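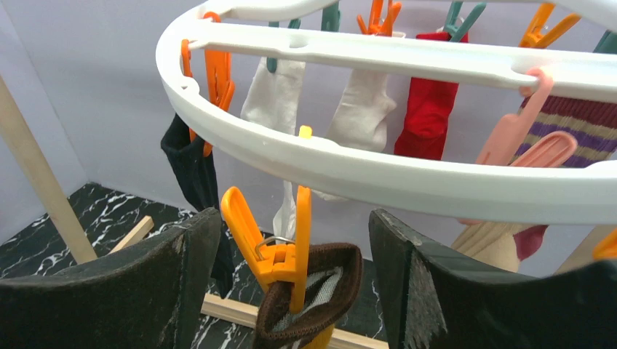

Home | Archive | Notes | Contact

12 November 2024
Posted by Onyekachi Obi

Indoor drying and the humidity log

The logger in the back room has been recording since June at two-minute intervals. I cleared the first batch of files after a clock error, so the set I am working from has 2973 usable readings. The sensor is a Laur unit with a stated error of 2 percent relative humidity, and I have not corrected for it.

A full load of washing leaves the machine holding some 3000 grams of water at the lower spin setting. All of it ends up in the air of the room. With the window shut and the door closed, relative humidity climbs fast for the first hour, then flattens as the air nears saturation and drying slows down.

Opening the window a crack helps on cold days more than on mild ones. Cold outside air holds little moisture, and once warmed to room temperature it can take up a good deal more. On mild, damp days the log shows almost no difference between open and shut.

Manju Kashyap asked whether a fan would do as well. It moves vapor away from the cloth, so the load dries sooner, but the total water in the room stays the same. I ran it for 208 minutes with the window shut and the peak came earlier and slightly higher.

Next I want to repeat the runs at the higher spin setting, weighing the load before and after.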